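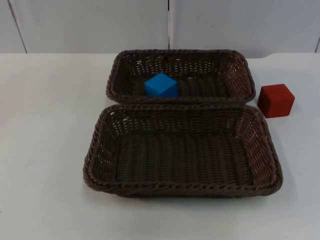
Tendstead Adds Two-Size Woven Basket Range to Contract Catalog

Seidel, February - Tendstead, a supplier of storage goods to schools, clinics and serviced offices, has added a range of shallow woven baskets to its contract catalog. The range is sold under the Rolico name and replaces the company's earlier line of lidded boxes. Orders are open to existing account holders now and to new accounts from April.

The Rolico range consists of open-top rectangular baskets with rounded corners, in a single dark brown finish. The strand is a synthetic wicker, extruded in one color throughout, so that a scuffed strand shows the same brown underneath. It is woven over a coated wire former. The rim is twisted and closed back on itself, with the strand ends tucked to the inside face.

The sidewalls slope outward from the base and are woven as an open lattice. The slope allows empty baskets to nest, which reduces the shelf space needed for storage between uses. The lattice lets air pass through the contents and lets crumbs and dust be shaken or rinsed out. Items narrower than the lattice openings, such as pins and short pencil leads, should be kept in a separate closed container.

Baskets are offered in two sizes, Standard and Long. Both have the same wall height and the same rim, and both fit the shelf runners used in Tendstead's existing cabinets. Customers who hold the older lidded boxes can mix the two lines in one cabinet without changing the runners. The lidded boxes will remain available as spare parts only.

Load and wear testing

Each size was tested at the Tendstead workshop in Seidel before release. Sample baskets were filled with dry ballast, lifted by the rim on the short sides, set down on a hard tabletop and lifted again. The cycle was repeated 2,000 times per sample. The acceptance limit was set at 2 millimeters of permanent change in rim height, measured at the middle of the long side. All samples in the released version finished inside the limit.

An earlier version with a flat, single-strand rim did not pass. The rim opened at the corners during the lift cycle, and the twisted rim was adopted as a result. The change added a small amount of weight and did not affect nesting.

The base weave was also checked for marking on light-colored work surfaces. Baskets were pushed back and forth across a matte white tabletop under load, and the surface was inspected under a raking lamp. No transfer of color was recorded. Tendstead still recommends lifting the baskets on high-gloss or lacquered surfaces, where grit caught under the base can leave scratches.

Use in tabletop sorting

The range was developed with classroom and therapy-room use in mind, where small objects such as blocks, counters and colored cubes are sorted from the table into containers and back again. The low wall allows a seated user to reach the base of the basket without raising the elbow above the rim. The dark weave was chosen over the natural finish offered in trials because bright items are easier to pick out against it.

For work with two baskets, Tendstead suggests placing them one behind the other with the long sides facing the user. This keeps the reach distance on the left and right equal and leaves both sides of the table free for loose pieces. For side-by-side use, a table with more width is needed, particularly with the Long size.

A trial group of 60 rooms operated by the learning-center group Hurkis used pre-production baskets for one term. The trial covered 858 baskets across both sizes. Comments from room staff led to two changes: the inside strand ends were trimmed shorter, and the size mark was moved from the rim to the underside of the base, where it does not catch on sleeves.

Care

Baskets can be wiped with a damp cloth and mild detergent, or rinsed under running water and left upside down to drain. Drying takes about 2 hours at room temperature. They are not rated for dishwashers, steam cleaners or solvent-based wipes. Prolonged storage beside a radiator may soften the rim.

Availability

Rolico baskets are supplied in nested stacks with a paper divider between each piece. Mixed cartons of Standard and Long are available on request. Adhesive label holders that clip to the rim are sold separately and will follow in May. Specification sheets and finish samples can be requested from the Tendstead contract sales desk in Seidel.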